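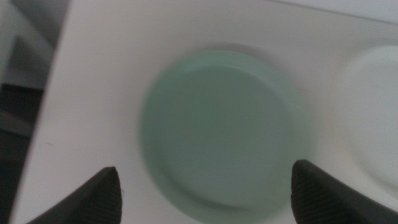
**What do you teach at Endemville Supper School?**

Weeknight cooking, mostly. Soups, beans, roast chicken, flatbreads, a few good sauces, and how to get all of it to the table at the same time. We run evening classes for adults and a Sunday class for families, and you don't need to know a thing before you come.

## So, hello!

I'm the one who started this place, and I still teach most of the classes, so you'll be stuck with me if you sign up. I grew up in Prurnby, two towns over, in a house where dinner was whatever could be opened with a can opener. I loved those dinners, by the way. I still keep canned peaches in the pantry and I'll eat them standing up. But I got to my thirties without knowing how to cook rice, and I was embarrassed enough about it that I used to tell people I didn't like rice.

I learned from library books first, then from a neighbor who let me sit in her kitchen on Saturday mornings and get in the way. After that I worked in a hospital cafeteria for a while (you want to learn about onions? Peel 50 pounds of them before breakfast), then in a bakery, then in a hotel kitchen that I won't say much about except that I met my favorite saucepan there and they let me keep it when I left.

The school began in my own apartment. Four friends, one wobbly table, a pot of lentils. They asked if we could do it again the next week, and then one of them brought her sister, and then my landlord had some thoughts. We rented the old feed store on the corner the following January and spent that whole winter painting it in our coats. It still smells a little like oats when it rains.

## The kitchen

We have one long room with big windows on the street side, and people walking by do look in, so wave back. There are stations down both walls, and every class is capped at 8 people. I tried a bigger class once and spent the evening running back and forth with a wooden spoon in my hand while somebody's garlic went black. Never again.

You'll have your own burner, your own cutting board and your own knife. The knives get sharpened every Monday. If you want to bring your own, please do, and I'll show you how to sharpen it at the end if we have a few minutes. The aprons are ours and they're huge. Roll up the straps.

Most of our vegetables come from the farm stand out on the Prurnby road from spring until the first hard frost, and after that we buy from El Idrissi, the grocery next door but one. They're also where we get our spices, our olives and the semolina for the Sunday flatbreads, and they have been very patient with me running in at ten to six for one more lemon.

## How an evening goes

Doors open at 5:30. Come early if you like, there's tea. We start cooking at six on the dot, and I talk for a few minutes at the start about what we're making and what usually goes wrong with it. Then you cook and I wander around tasting things and being nosy.

I don't hand out recipes until the end. People get a bit annoyed with me about this the first time! But if there's a sheet of paper on the counter you'll look at the paper, and I want you looking in the pan. You'll hear me say "what does it smell like?" a lot. Regulars do impressions of me saying it.

We sit down and eat together around 7:30, all of us, with real napkins. I feel strongly about the sitting down. You've chopped and stirred for over an hour, you should get a chair and somebody to pass you the bread. Dishes get done together afterward with the radio on, and you're home by nine unless you're a talker, in which case you're home when I turn off the lights.

## Classes we run

- **First Suppers.** Our beginner course, one evening a week for six weeks. Knife skills, eggs, rice (yes, rice), a roast chicken and what to do with the bones, a pot of beans, and one simple cake.
- **Soup Club.** Drop in when you feel like it. Two soups and a bread every session, and the soups change with whatever is in the crates.
- **Sunday Families.** For kids seven and up with a grown-up of any age. Flatbreads, dumplings, little pies. Very floury. Wear something you don't care about.
- **Cooking for One.** This is the class I wish I'd had. Small batches, good freezer habits, and dinners that don't leave you with half a cabbage staring at you all week.
- **The Sauce Evening.** One night, five sauces, a lot of spoons. It sells out faster than anything else we do and I have no idea why, though I do love it too.

A single evening is $60, and that covers all your food, your drinks and the use of everything in the kitchen. First Suppers costs more up front but works out cheaper per night, and you can pay for it in pieces if that's easier. Just ask. We also keep one free place in every First Suppers course for someone who couldn't come otherwise, and you don't have to fill in a form for it or tell me your life story. Send a note and say you'd like it.

## What we're like about food

We're not fancy. I like fancy food fine when somebody else is making it, but I teach the kind you can make on a Tuesday after work with the cat yelling at you. I'm happy with frozen peas. I'm happy with bouillon cubes. I have opinions about pre-peeled garlic, but I'll keep them to myself if you've had a long day.

Allergies and diets are no trouble at all as long as I know a couple of days ahead. We've cooked for people who can't have wheat, dairy, eggs, nuts, nightshades and, in one case, anything from the onion family, which made for a strange Soup Club and a pretty good carrot soup. We keep a separate shelf of pans for gluten-free cooking.

There's no alcohol served at the school. You're welcome to bring a bottle for the meal, and there's a corkscrew in the drawer to the left of the sink, or there should be.

## The Omik notebook

By the front door there's a fat green notebook we call the Omik, after the word printed on its cover when we bought it. Anyone who takes a class can write in it: a recipe from home, a trick, a complaint about my jokes. We've got more than 100 entries in there now, in all kinds of handwriting, and some of them have gravy on them. The dill pickle soup in it is fantastic. Ask to borrow it over tea.

## Finding us

We're at the corner of Mill and Second in Endemville, in the building with the faded feed sign that we couldn't bring ourselves to paint over. Street parking is free after five. The front step is a bit high, so if stairs are a pain for you, come around to the side door, where it's level all the way in. Ring the bell and give me a second, my hands are probably covered in dough.

To book, or to ask about the free place, use the contact page or call during the afternoon. I'm usually near the phone from two to five. If I don't pick up, leave a message and say your number slowly, twice please.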